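Storenberg Open Day: Chair Handling Recordings

README, second version. The first version was a text file called notes_final and has been retired with honours.

What this is

A set of recordings made during the open day at our Storenberg workshop in October. Visitors were invited to watch a two-armed robot deal with office furniture, mainly chairs, and to ask questions while it did so. The robot was driven by one of us throughout. Several visitors went home believing it had made up its own mind about the chairs, and we have tried to correct this where we could.

The set is called Zikis. There is no deep meaning to the name. It was short, and the folder needed to be called something before lunch.

What is in it

524 episodes, of which 60 have been set aside for testing. Please leave those 60 alone when training, however tempting they look. Each episode is one attempt at one task, from the first movement of the arms to the moment the operator pressed stop. Some end with the task done. Some end with the operator thinking better of it. Both kinds are kept and labelled.

The tasks are dull on purpose:

- take hold of a chair with both grippers
- turn a chair on the spot
- pull a chair away from a desk
- push a chair back under a desk
- let go of a chair without dragging it along

The last one sounds like a joke. It has the worst success rate in the set.

How the day went

Doors opened at ten in the morning. The plan was a tidy programme of short demonstrations with a talk in between, and the plan survived until the first group of schoolchildren asked whether the robot could do it again, but faster. It could not. We run the arms at a walking pace when there are people in the building, and a slow one at that. After the third request we put a sign up.

Most visitors expected a robot that looked pleased to see them. What they got was a pair of metal arms and a long discussion about where to hold a chair. A chair on casters is a poor thing to practise on if you like an easy life: push one side a little harder than the other and it swings round, and once it has started to swing the second arm has to follow or let go. People who had spent years shoving chairs about with one hip found this very funny.

By mid-afternoon we had settled on one hold that the operators liked, with a gripper at each side and the back of the chair between them. It gives the operator something to steer with, and it can be explained to a nine-year-old by pretending to push a shopping trolley.
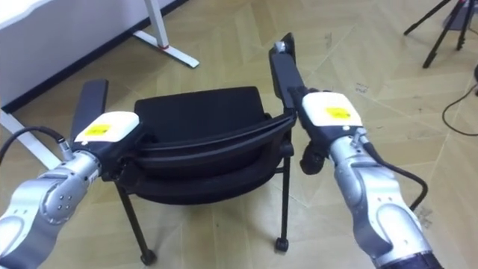 Two-handed hold on the black chair, one gripper to each side bar.

The floor got more attention than we had expected. One visitor, who lays floors for a living, spent a good while on the herringbone pattern and very little on the robot. He asked whether the joints between the pieces upset the casters. We hadn't looked into it, and we have now added "floor" as a field in the episode notes, where it says the same thing 524 times.

The two-person lifting demonstration, announced on the poster, was dropped. The talk ran long instead.

Layout

The folders are sorted by task and then by episode number. Inside each episode you will find:

- head: the view from the head camera
- arms: joint positions for left and right
- grip: how far each gripper is open or closed
- notes: one or two lines typed by the operator

Left and right are the robot's left and right. We mention it because we got it wrong in our own first script and spent an afternoon admiring how badly the left arm was doing.

The notes are as typed. Spelling has been left alone. "Wheel went its own way" appears often and should be read as a technical term.

Numbering

Episode numbers come from the recorder, which never starts again from zero, so they are not continuous. The highest number in the set is 2303. This does not mean that almost 1,800 episodes are being kept from you. They are other people's recordings on other days, plus a fair number of tests of whether the recorder was on.

Known problems

Chairs only. There are desks about, but the arms were never asked to move one. Anything trained on this set should not be trusted with a sofa.

The light changes through the day. Morning episodes are noticeably brighter, and after four o'clock everything looks slightly sorry for itself.

Black chairs and black grippers do not separate well in the head view. If your method relies on finding the edge of a gripper by colour, start with something else.

Sound was not recorded. Given what the operators said about the casters, this is for the best.

Use

Free for teaching and research. If you publish something, mention Zikis and the Storenberg open day. If you find an episode with the wrong label, send us the number and what you think it should be, and it will be put right in the next version.

The same demonstration is being prepared for Lallmont in the spring, on carpet. Those recordings will come out as a separate set with their own README.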